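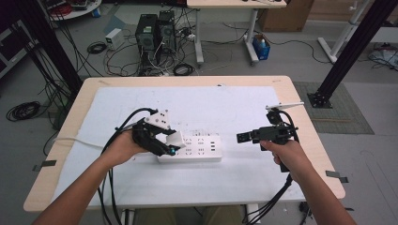

Cable nest under the desk, where do I start?

hpbeaulieu
8/18/21
Okay, I'm finally doing it! Two towers on the floor under a desk, a tangle of black and white cables around them, and I am weirdly excited to get it all sorted. Plan so far is one long white power strip mounted to the underside of the desktop, everything plugged into that, one cord to the wall. Screws or tape for mounting? And do the towers stay on the floor?

cylo
Screws! Tape lets go in summer, ask me how I know. Lay the strip out on a table first and work out which plug goes where before you crawl under anything. The fat adapters eat two sockets each, so give those the ends. I did this in April and I still bend down to admire it.

Brock_D
Going to disagree on screws. If the top is thin you can go right through it. Good double-sided tape on a clean surface has held mine for 5 years, and the strip is a heavy one.

cylo
Short screws, Brock. They make them.

Brock_D
Sure, and people use the long ones anyway :)

noemie.f
Love these threads. Get the towers off the floor if you can, even a low stand helps. Mine were full of dust bunnies when I opened them up, it was disgusting and also kind of great to clean out. For the extra cable, coil it loosely and use hook and loop ties. No zip ties! You will change something next week and be down there with scissors.

hpbeaulieu
Ties ordered, the pack was way bigger than I needed but they'll get used. Noémie, does it matter if I coil the power cords with the monitor cables?

noemie.f
I keep them apart, mostly so I can find things. Label both ends too. Masking tape and a pen is plenty.

Brock_D
Label the plugs at the strip for sure. I once pulled the wrong one in the middle of a backup.

hpbeaulieu
Ha, ouch. Going with short screws, sorry Brock! Labels tonight, crawling under tomorrow.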